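4.2 Aufnahme der Demonstrationen

Für das Lernverfahren brauchten wir Beispiele, in denen beide Arme gemeinsam an Küchengeräten arbeiten. Alle Episoden wurden in der Simulation per Fernsteuerung aufgenommen. Catinca Buzatu und Dorin Enache haben gesteuert, Zhenhua Ren hat die Daten geprüft. Geplant waren 400 Episoden, nach der Prüfung blieben 300 übrig.

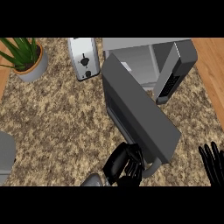 Die Aufgaben mit der Mikrowelle haben am meisten Zeit gekostet. Eine Episode durfte höchstens 60 Sekunden dauern, danach wurde sie verworfen. Schwierig ist vor allem die Kameraansicht von oben: Die offene Tür verdeckt einen großen Teil der Arbeitsplatte, und der Greifer neben dem gebogenen Griff ist nur teilweise zu sehen. Wir haben deshalb zusätzlich die Gelenkwinkel gespeichert - das Netz bekommt sie zusammen mit dem Bild als Eingabe.

Von den verworfenen Episoden gingen 74 auf Zeitüberschreitung zurück, der Rest auf Abbrüche beim Steuern. Das Format der Dateien hat Emilian Dobre im März noch einmal geändert, die älteren Aufnahmen wurden umgewandelt.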